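6. When the arm stops inside the case (and how to get it out again)

I wrote this section after the worst afternoon I've had with the Dranel cell, so please read it before you run your first memory pull and not during one, the way I did. It covers the fault where the arm goes down into an open tower, halts, and then refuses to come back up. The pendant shows code 631, "path blocked on retract," and the big friendly button under your thumb says Resume. Leave that button alone for now!

What happened to me, in short: the arm was in over the memory slots on a tower lying open side up, the gripper had caught a loop of drive cable on an earlier move, and the force check tripped on the way out. Fine so far, that's what the force check is for. I cleared the code, pressed Resume, and the controller took the shortest route to its home position, which went sideways through the drive cage. It bent the cage, pulled a connector off the board and scraped the paint off one fingertip. The fault itself had done no damage at all. I did all of it with one press.

CAUTION: Resume does not lift first. In Dinu 4 and earlier, Resume and Home both plan from wherever the gripper is, and neither one knows there are case walls around it unless you loaded a case model (section 3).

6.1 Right after the stop

1. Take your hand off the pendant. The brakes hold the arm, and it can sit there as long as you like.

2. Press the emergency stop, even though the arm is already standing still. A protective stop can be cleared from the pendant by anybody who wanders over. An emergency stop has to be twisted out by hand.

3. Unplug the tower if you had it on bench power for testing. (You shouldn't have, but I have, so I'm not going to lecture.)

4. Write down the code and the Z reading before you clear anything. The Fandovico controller keeps only the last fault, and a second one wipes out the first.

5. Look into the case from at least two sides with a flashlight. You're hunting for cables over or behind the fingers, a finger under a bracket lip, and anything touching the wrist. The camera feed isn't good enough for this. My cable loop didn't show up on it at all.

NOTE: The little display on the gripper stays lit through an emergency stop on our unit, since it runs off the tool supply. Lit doesn't mean safe to reach in, and it doesn't mean ready to move either.

6.2 Freeing a cable

6. Keep the emergency stop pressed in. Check it again, I mean it.

7. Ease the cable off the finger with a plastic spudger. If it won't come, unplug the cable at the drive end and leave the board end alone, because board headers break a lot more easily.

8. If the fingers are closed on a part, don't pry them. Go to 6.3 and open them under power in step 11. 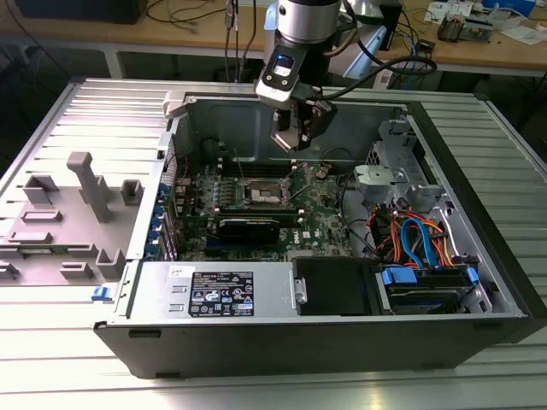
6.3 Backing out by hand control

9. Get your hands and tools out of the case, then twist the emergency stop out and clear the code. Don't touch Resume or Home.

10. On the Jog page, set the frame to Base and the speed to the lowest step. Base matters here. In Tool frame, "up" follows the wrist, and if the wrist is tilted even slightly you'll drift into a wall.

11. Open the gripper if it's holding something, with the finger width set just wide enough to let go. Full open can push a finger into the neighboring slot.

12. Tap Z plus in short presses and watch the fingertips, not the screen. Stop if anything in the case moves along with them — a wire, a bracket, the whole tower.

13. Keep going until Z reads 156 or more. That clears the tallest case we run. Only now is Home allowed.

6.4 Before you run again

14. Tie down every loose cable near the drive bays. I use Cutance soft ties, and they peel off afterward without leaving gunk.

15. Set "Retract before resume" to On, under Motion, Recovery. It ships set to Off, which I still grumble about.

16. Run the program once with the gripper empty at low speed, with your thumb near the stop.

If you get 631 again in the same spot after all that, suspect the case position before you suspect the arm. Mine had crept along the table a little with each pull, and two more end stops on the profile fixed it. Code 1140 looks similar on the pendant but it's a tool supply fault, and you'll find it in section 8.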